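Home Visits Workshops Notes Archive Contact

Sutard Refurbishing, Zalville: notes from the open day
2022-10-12

The Zalville site takes in retired office desktops, strips or repairs them, and passes the usable ones on to Skenby for resale. Intake was given as 781 towers for the last quarter, held on pallets of 20 along the north wall. The tour covered receiving, data wiping, the teardown bench and final test, in that order, and lasted 70 minutes.

The teardown bench was the most useful stop. Towers are worked on lying flat with the side panel off, so the board faces up and the socket can be reached from directly above. The load plate is raised fully before a processor is moved in or out, and the chip travels level, gripped at its edges. 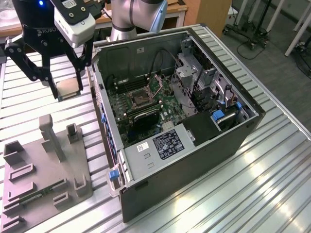 Processor held over the open tower, teardown bench.

Pin damage is the main concern at this stage. A bent contact usually costs more in labor than the board is worth, and Sutard scraps such boards outright. The guide put the current loss at roughly 1,000 boards since the site opened, most of them in the first year. Processors are sorted by socket type and go to a separate store.

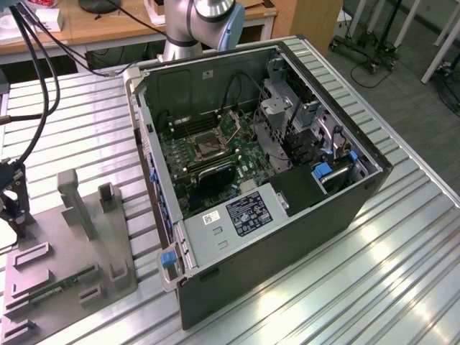

Chassis and layout

The model on the bench has its power supply across the lower part of the case and a perforated drive cage to the right. Parts meant to be handled during service are picked out in blue, including the drive handle. The color coding shortens training. Memory and the expansion card stay in place until the board has been inspected, and the rating label on the power supply is left on for the test record.

The bench top is ribbed aluminum. 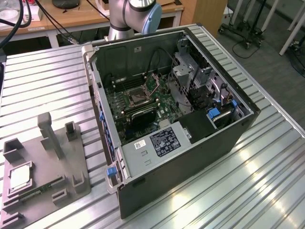
Final test is in the next room and was partly closed during our visit. Each rebuilt machine runs a memory check and a drive check, then a load test under software supplied by Rashidi. Failures return to the bench with a printed slip. We asked for the return rate and were told it is not published.

Parking is at the rear gate. The next open day has not been scheduled.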